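Pelberg Ruller 2 – Hand-Held Gripper for Household Task Recording
Category: Data capture / End effectors
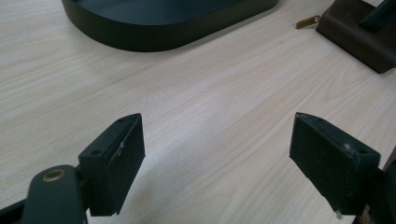 The Ruller 2 is a two-finger gripper carried by a person and used to record chores for later robot training. The finger geometry matches the Vitale arm gripper, so recordings transfer without remapping.

What it can do now
Policies trained on 2,631 recorded tabletop episodes handle trays, pouches and similar small items on a clear surface. In our May bench test, picking up a soft pouch and setting it in a tray succeeded in 96 of 100 runs. Working a zipper did not reach a usable rate. Tidying a full room without help is still out of reach, and we do not sell the Ruller 2 for that purpose.

Specifications
Fingers: two, parallel, with replaceable inner pads
Weight: 700 g without battery
Recording rate: 30 frames per second
Software: Emis 4 or later

Notes
Pads wear at the lower edge first. Replace them in pairs – mixed pads change the closing point. Dark items in low light reduce tracking quality. Recalibrate after any change to the linkage.

In the box
Gripper, one spare pad set, hex key, charging cable. Battery sold separately. The Vitale arm mount is a separate order – allow extra lead time.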